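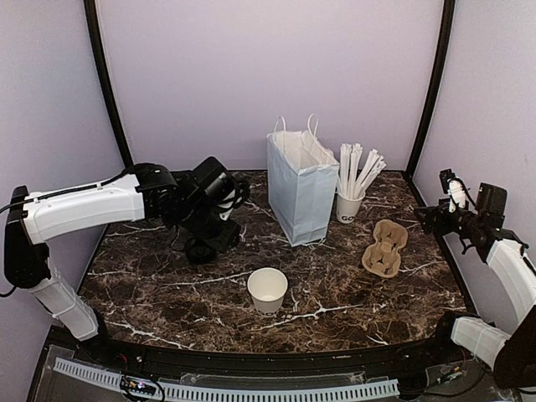

A light blue paper bag and an empty cup on a marble-patterned tabletop.

Flotcombe Takeout Receipts

Text and prices from 2,000 takeout receipts, typed in by hand and checked. The receipts come from 11 small cafes, bakeries and sandwich shops in Flotcombe and the neighboring town of Gralholm. Current release: May 2025.

What it is for

The set was put together to study how small food shops name and price what they sell. Menus were the first idea, but menus go out of date and leave out a lot. A receipt shows what was rung up, under the name the shop's own register uses, with any extra charges listed.

It works well for:

- matching short or cut-down item names to full ones ("chx sal wrp" to "chicken salad wrap")
- comparing packaging, cup and bag charges between shops
- testing programs that read receipt text after it has been typed or scanned
- classroom exercises in cleaning messy tables

It should not be used to estimate what people in the area spend on food. The shops were the ones that agreed to take part, and the receipts were the ones customers left behind or handed over. Neither group was picked at random.

Files

The data is in four comma-separated files, all UTF-8, with a header row.

receipts.csv: one row per receipt
items.csv: one row per printed line on a receipt
shops.csv: one row per shop
names.csv: short item names and the full names we matched them to

Columns in receipts.csv

There are eight columns.

receipt_id: a text code, unique across the set. Letters first, then digits. Do not read it as a number or you will lose the leading zeros after the letters are split off.
shop_id: matches shops.csv
period: morning, midday, afternoon or evening. Exact times were dropped.
order_type: counter, phone or online
payment: cash, card, voucher or unknown
subtotal: before tax
tax: as printed. Blank if the receipt does not show it, zero if it prints a zero.
total: as printed, even when it does not match the sum of the lines

Columns in items.csv

receipt_id: matches receipts.csv
line_no: order on the receipt, starting at 1
printed_name: exactly as printed, including spelling mistakes and odd capital letters
quantity: blank if not printed
line_price: price for the whole line, not for each unit
line_type: food, drink, extra, packaging, discount or other

The difference between extra and packaging caused the most arguments. An extra is anything added to the food or drink itself, such as oat milk or a second egg. Packaging is a bag, cup, lid, box or cutlery with its own line. Where a shop sells a reusable cup as a product, the line is typed as other. A discount for bringing your own cup is a discount.

How the receipts were collected

Each shop kept a box by the register with a short notice on it. Customers could drop in their receipt if they did not want it. Two of the shops also printed duplicate slips for phone orders and passed those on. Isabelle Vachon picked up the boxes and gave each shop its code. Collection started in September and stopped when the last shop's box had been emptied.

Receipts that were torn through the total were thrown out. Receipts that had faded but could still be read under a bright lamp were kept. Some of these have blanks in the printed_name column where a few letters could not be made out. We used a question mark for each missing letter when the number of letters was clear, and [unreadable] when it was not.

Typing and checking

Every receipt was typed by one person and then compared with the paper by another. Younes Ait Ali and Mirko Benedetti did most of the typing. Ottavio Pace did most of the checking. When the two disagreed, they looked at the slip together, and if they still disagreed the field was left blank.

The typing rules, in short:

- Keep the printed spelling.
- Keep the printed case.
- Replace a run of spaces with one space.
- Drop dotted lines, stars and other decoration.
- Write prices with a period and two decimal places.
- Put a minus sign before a discount even if the register prints it after.

Register differences

Most of the shops use a register system called Vutusa. It cuts item names at a fixed width, so long names lose their endings. It also prints modifiers on their own line with a plus sign in front. We kept the plus sign. If you are counting items sold, filter out lines that start with one.

Prado, a sandwich counter in Gralholm, has an older register that prints department names in place of item names. Its receipts say things like DELI 2 and HOT DRK. The owner gave us a list of what the departments cover, and it is included in names.csv, but a single department can hold many products. Treat those matches as loose. In names.csv they have "department" in the match_kind column.

One bakery writes its receipts by hand on busy mornings. These are marked "handwritten" in the notes column of shops.csv at shop level only. There is no way to tell from the data which receipts from that shop were handwritten and which were printed.

Privacy

Customer names, phone numbers, loyalty numbers, card digits and staff names were left out at the typing stage, so they were never in the files. Delivery addresses were treated the same way. Online orders sometimes had a message from the customer, such as "no onion" or "call when outside." Messages about the food were kept as lines of type other. All the rest were dropped.

Apart from Prado, which asked to be named, shops appear only by code. The paper receipts were shredded after checking.

Known problems

- Totals do not always add up. Some registers round cash totals and do not print the rounding line.
- The payment column is "unknown" for almost all phone orders.
- The evening period is thin. Most of the shops close in the afternoon.
- A few receipts may appear twice if a customer dropped in their copy of an order that was also in the duplicate slips. We removed the pairs we found.
- Names with accents were printed without them by some registers and with the wrong letter by others. "Caf~" is not a typing error on our side.
- The same product can have a different printed name before and after a shop changed its menu. We did not merge these in items.csv. Use names.csv.

Changes in this release

- Moved all bag charges to packaging. Some had been typed as extra.
- Fixed the sign on discounts from one shop.
- Added match_kind to names.csv.
- Removed the time column and replaced it with period.

Reading the files

Any spreadsheet program will open them. Set receipt_id and shop_id to text on import. Prices use a period for the decimal point, which some regional settings will misread as a date, so check the first few rows of line_price before doing anything else.

To rebuild a receipt, join items.csv to receipts.csv on receipt_id and sort by line_no. Sorting by line_no as text will put line 11 ahead of line 2.

Use and credit

You may use, copy and change the data for any purpose as long as you name the source. Please cite it as:

Marchetti, R., Vachon, I., Pace, O., Ait Ali, Y., Benedetti, M. Flotcombe Takeout Receipts.

Please do not try to work out which shops are behind the codes.

Corrections

Send corrections to Raffaele Marchetti, who maintains the files. Include the receipt_id, the line number and what you think is wrong. We can no longer go back to the paper, so we can only fix things that can be settled from the files themselves, such as a line with the wrong type or a name matched to the wrong product. Price corrections are added to the notes for the next release and the original value is left in place.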